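3.2 Summer bedding in the Sirden households

Most of the households we visited in Sirden change their bedding twice a year. The cotton quilt is put away at the start of the hot season, and a bamboo mat is laid over the sheet until the nights cool. Mats were in use in all homes seen in August (Figure 2). Respondents in Lunde, where the evenings are cooler, more often slept on a plain sheet all year.
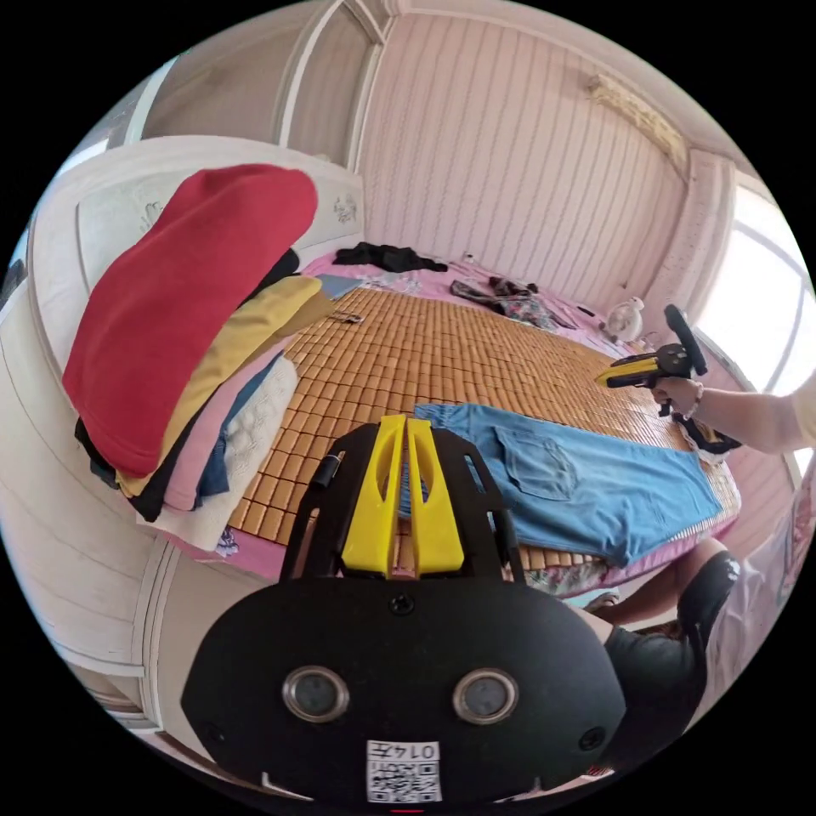 Figure 2. Bed with a tan bamboo tile mat laid over a pink sheet.

The price of a mat did not seem to decide who owned one. Older respondents described wiping the tiles with a damp cloth every few days and storing the mat rolled up behind a wardrobe. Several complained that the cords between the tiles wear out after 5 summers, and that repairs are hard to find now that the Zetby market has closed. Younger respondents were more likely to buy a new mat than to have an old one restrung.

Beds were also used in the daytime for folding and sorting laundry, mainly in flats with no table large enough for the work. We return to this in Section 5, where daytime and night-time uses of the bedroom are compared.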